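Frequently asked questions: hard water and residential water softeners

Anville Water Treatment services households on town supply and private bores across the district. The answers below apply to single-tank ion exchange softeners with a separate brine tank, including the Clolach and Jarmont units we install. Commercial systems are covered in a separate document.

What is hardness, and how is it measured?

Hardness is the concentration of dissolved calcium and magnesium, reported in milligrams per litre as calcium carbonate. Water below 60 mg/L is generally regarded as soft. Above 200 mg/L, scale will form in kettles, hot water units and shower heads at a rate most households notice. Some imported controllers are programmed in grains per gallon. Divide the mg/L figure by 17.1 to convert.

Do I need a laboratory test, or will a strip do?

A strip is adequate for town supply, where the utility publishes its own figures. Bore water should go to a laboratory. The sample should be analysed for iron, manganese, pH and total dissolved solids as well as hardness, as all of these affect the selection of resin and pre-treatment. Run the tap for five minutes before filling the bottle, and sample upstream of any existing filter.

How does the softener work?

Water passes through a bed of resin beads charged with sodium. Calcium and magnesium ions attach to the resin and sodium is released in their place. When the bed is exhausted, the control valve draws brine from the salt tank through the resin, which displaces the hardness minerals and sends them to drain. The bed is then rinsed and returned to service.

How is the unit sized?

Multiply daily consumption in litres by hardness in mg/L to obtain the daily load. A household using 1,000 L a day at 300 mg/L has a load of 300 g of hardness. Capacity should allow at least three days between regenerations at an economical salt dose. Oversizing is also a fault: a bed that sits too long without regenerating can channel and foul.
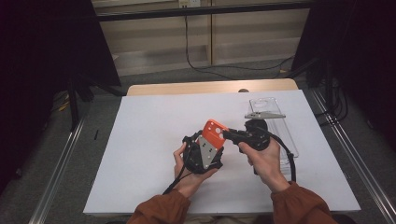
Peak flow has to be checked separately from capacity. A resin bed that is large enough on paper may still pass hardness if two showers and a washing machine run together. Our installers record the number of bathrooms and the supply pressure before quoting, and Hemant Bhardwaj reviews the sizing sheet for any property with a 25 mm service or larger.

When does regeneration take place?

The factory setting is 2 am. Metered valves count the litres used and regenerate the night after the reserve is reached. Timer valves regenerate on fixed days regardless of use. Hard water is bypassed to the house during the cycle, so shift workers may wish to move the start time. The cycle takes 70 to 90 minutes depending on the model.

Which salt should I use?

Use evaporated or washed solar salt sold for water softeners. Rock salt leaves insoluble residue in the brine tank and is not recommended. Keep the tank at least one-third full, and do not fill it above the level of the brine well cap. Table salt is too fine and will pack at the base.

The salt level has not dropped. What is wrong?

The usual cause is a salt bridge, a hard crust with a void underneath. Push a broom handle down gently at the centre of the tank. If it meets resistance and then breaks through, clear the crust and start a manual regeneration. If there is no bridge, the injector or its screen may be blocked. Turn the unit to bypass and depressurise it before opening the valve.

How much sodium is added to the water?

Each 100 mg/L of hardness removed adds 46 mg/L of sodium. Anyone on a sodium-restricted diet should consult their doctor. We can leave the kitchen cold tap unsoftened, or fit a reverse osmosis unit under the sink.

Can I water the garden with softened water?

Not routinely. Sodium accumulates in clay soils and damages their structure. Outdoor taps should be teed off ahead of the softener. Where this was not done in an older house, Flurina Holzer in our service office can arrange a quote for the change.

How long does the resin last?

Ten years is typical on unchlorinated water. Chlorine shortens this considerably, and a carbon pre-filter is advised where free chlorine exceeds 1 mg/L. Iron fouling can sometimes be reversed with a resin cleaner.

What does the annual service include?

Inlet and outlet hardness tests, injector cleaning, a seal inspection and a check of the programmed settings. Service bookings for rural properties open in May.

We use cookies to remember your preferences and measure site traffic. By continuing to browse you agree to our use of cookies. Accept | Manage settings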